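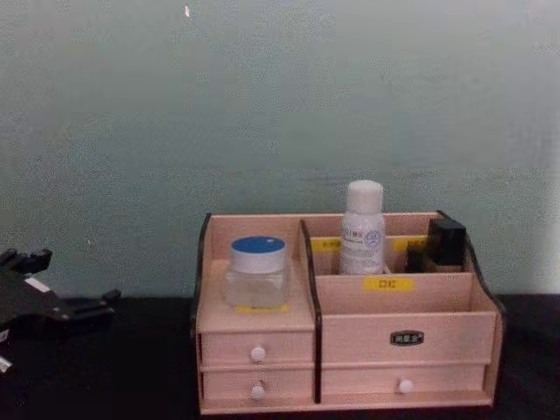 4. Results of the diary period

4.1 Where incoming paper is kept

The diary was kept in 38 small offices in the Mevham district, all with fewer than ten workers. Each office received a booklet in December and was asked to write one line whenever a paper document came in and one more line when the same document was looked for again. We obtained 400 search entries. Of these, 301 were complete, meaning that the entry named the document, the place where it was first put, and the place where it was finally found. The remaining entries are used only in section 4.4, where we discuss searches that were given up.

The first place was very often the desk and not the filing cabinet. Many participants wrote the word "temporary" next to the desk, even for papers which stayed there until the end of the diary. This agrees with our interviews, in which the cabinet was described as a place for papers that are finished. A paper which still needs a signature or a payment is not finished, and it therefore remains near the hand. 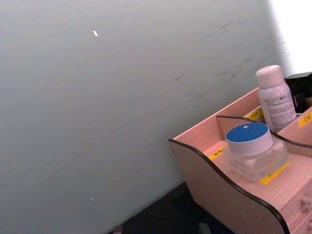
14 min read

4.2 Labels and the memory of position

Before the diary we expected that labeled storage would shorten the search in every case. The entries do not support such a simple statement. In offices with one worker, the label had little influence, and participants reported that they did not read their own labels after the first days. They remembered the position. One wrote that invoices are "left, low", and she could not say what was written on the label in that place.

In offices where two or more persons used the same desk, the situation was different. The second person had no memory of the position and depended on the label. If the label was too general, for example "Various" or "To do", the search was usually continued in another compartment, and the entry became long. We did not measure the seconds exactly — the participants wrote only short, medium or long — and for this reason we do not compare mean times.

Figure 3. Wooden desktop organizer with compartments, two front drawers and yellow labels.
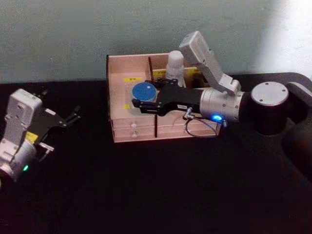 A further difficulty is the age of the label. Categories change faster than labels are replaced. At Lanik, a translation office, the compartment named after a client still had this name although the work for the client had ended, and the staff used it for postal receipts. Everybody in the room knew this. A temporary worker did not know it, and her four entries about receipts are all marked "long".

4.3 Depth of the storage

We also asked if papers were kept in open compartments or in closed ones such as drawers. Open compartments were used for papers expected to return soon. Closed drawers received small objects first, and papers only later, when the open part was full. Two offices, Okex and Flanagan, had a written rule that no contract may be put in a drawer. In both, contracts were nevertheless found in drawers during the diary period, and in both cases the worker explained that the rule was meant for the cabinet drawers.

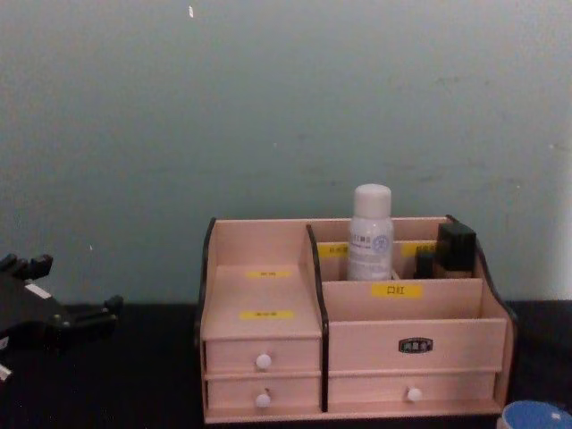 This shows that the word "drawer" is not understood in the same way by the person who writes the rule and the person who follows it. In the second booklet we replaced it with a small drawing of the furniture, on which participants made a cross. The crosses were easier to code than the words, but they cannot be compared directly with the earlier entries, and we report them separately in the appendix.

4.4 Searches without result

An incomplete entry is not always a failed search. Some participants stopped writing when the telephone rang, and the document was found afterward without a note. We could confirm this only for offices which agreed to a second interview.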